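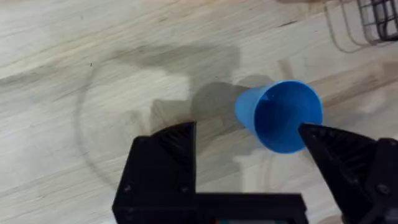
5.3 The rim hook: a grasp failure that looked like a success

By the time we reached the tipped-cup trials, we thought we knew how our controller, Skara, liked to fail. It would come in too high and close on air, or come in too low and stall against the tabletop. Both are easy to spot in the logs and easy to recover from. The tipped cups gave us something new, and it turned out to be the most interesting result of the whole study.

We ran 72 trials with a plastic cup lying on its side. In 58 of them the arm picked up the cup and placed it upright in the target zone. Two trials ended when the cup rolled out of reach before the gripper closed, and two more were thrown out after the wrist camera lost its connection. The remaining 10 all failed in the same way. We call this failure the rim hook.

In a rim hook, one finger overlaps the mouth of the cup while the other is still well short of the outer wall. Figure 6 shows a wrist camera view from the tipped-cup work. The open rim is toward the right finger, whose tip overlaps the lower-right part of the rim, and there is a clear gap on the table between the left finger and the closed base of the cup. From a single view like this it is hard to say whether the right tip is just inside the opening or directly in front of it. Our own annotators disagreed on frames of this kind, and so, in its way, did Skara.

If the tip is in front of the opening, closing the gripper pushes the cup toward the other finger and often rolls it into a usable position. If the tip is inside, the same command drags the cup along by its wall. The cup moves with the arm, the motor current rises a little, and the grasp detector reports contact. Everything downstream then believes that an object has been picked up. When the arm lifts, the cup hangs by its rim from a single finger, swings, and usually comes off somewhere on the way to the target.

We found the cause by replaying the failed trials in Pluvier, our logging tool, with the finger positions and motor current drawn on the same time axis. What a satisfying plot that was! In a proper grasp the current climbs steeply and the fingers stop moving almost at once. In a rim hook the current climbs early, levels off, and stays level while the fingers keep traveling. The detector only checked whether current had passed a threshold. It never asked whether the fingers had stopped. All of the information we needed had been in the logs since our first pilot runs in July, and we had simply been reading one column at a time.

There was a safety side to this as well. The bench at Kirnley is shared, and people reach across it to reset objects between trials. Zoubi, the monitor that decides when a reset is allowed, used the same grasp flag as the controller. During one rim hook the cup fell during the lift, the flag cleared, and Zoubi took this as a finished placement and turned on the reset light while the arm was still moving toward the target. Sun-ja Bae, who was running the bench, noticed the arm and kept her hands back. She hit the stop button and the arm halted as it should. No one was hurt, and the arm was running at its reduced test speed, but the light should not have come on. We stopped the trials until the monitor had been changed.

The change to Zoubi came first and is the simpler of the two. The reset light now depends on measured joint velocity, with the arm parked at its home pose, and takes no input from the grasp flag at all. Looking back, it is odd that a signal meant for task scoring ever had a say in when a person could reach in. It had been wired that way for convenience early on, when the only objects were foam blocks and the flag was close to perfect.

The change to the detector was more fun. A grasp is now reported only if the current is above threshold and the finger travel has dropped to near zero over a short window. If current is high and the fingers are still traveling, Skara opens the gripper, backs straight up, and takes a fresh wrist image before trying again. The fresh image matters a great deal. On the first attempt the right fingertip is very close to the camera and slightly out of focus, and the shadow of the gripper falls across the wood between the fingers and the cup, so depth near the rim is poor. From higher up, the direction of the opening is much easier to read.

We replayed all of the recorded tipped-cup trials through the new detector. It flagged every rim hook and left the successful grasps alone. A replay cannot tell us whether the second attempt would have worked, and we make no claim about that. The new detector was also tuned on the same recordings it was checked against, so live trials with other cups are the obvious next step. We are especially curious about thin-walled cups, where the wall may bend enough for the fingers to slow down gradually and blur the difference between the two current curves.

One limit remains. The travel test needs the cup to be free to slide. A cup resting against something heavy, such as the wire rack or basket at the upper right of Figure 6, could stop the fingers with one tip still inside the rim, and the detector would then report a good grasp. We have not yet seen this on the bench, but we did not set up trials to provoke it either.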